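Who Signs Off on the Reset?

The safety lead at Prudbridge has read all 63 pages of the Todeo guideline for two-armed robots, and she isn't sold. "It tells you to write down the risk," she said. "Fine. Then what?"

Her complaint is with the reset rule. Todeo wants the table put back the same way before every run, but leaves it to each lab to say what "the same" means. "We had 40 runs in May marked as properly reset. I wouldn't bet lunch on half of them."

Would a checklist help? "If somebody reads it." She wants one person to set the table and another to sign for it, mugs and plates included. Barua, she said, calls that overkill. She has asked them for their numbers and is still waiting.

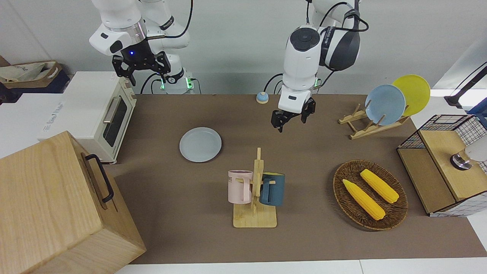 What Orkent Does Differently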